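How I Write a Staff Bio People Will Read to the End

I've written the team pages for Trurent for 2 years now, and before that I did the same job at a smaller recruiting firm in Eston. Bios are short, so everybody thinks they're quick. Mine take 60 minutes each, and that's with the coffee already made!

Step 1. Talk to the person

Skip the questionnaire. I used to email one out and I'd get back a pasted résumé with the dates still in it. Now I call and ask what they did yesterday. Folasade Jibrin spent our whole call on a hospital client who needed a night-shift pharmacy lead (she'd found one, in Joluvthorpe of all places), and that story became her first paragraph.

Step 2. Open with the job they do now

Name, title, who they recruit for. One sentence, two if the title is a monster. Save the college degree for later, or drop it.

Step 3. Pick one number

Ikechukwu Ogunleye sent me 9. I kept the one clients ask about, which was 1,152 placements, and cut the rest. He grumbled a bit and then used my version on his conference badge.

Step 4. Say what field they know

"Healthcare" is too wide. Does she hire surgeons, billing clerks, device reps? Write the words a candidate would type into a search box. Abimbola Effiong's bio said "medical sector" for years, and she works almost entirely on operating room roles, so now it says that.
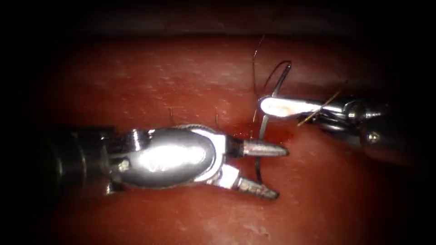
Step 5. Read it out loud

I read every bio to Beverley Mottram over the phone, and if she says "huh?" I rewrite the sentence. Anything you'd be embarrassed to say at a dinner table (passionate, results-driven, seasoned) comes out here.

Step 6. Send it back for a fact check

Ask for corrections to facts only, and give a deadline. I say noon the next day. Then put a reminder on your calendar to look at the whole page again in December, when half the titles will have changed.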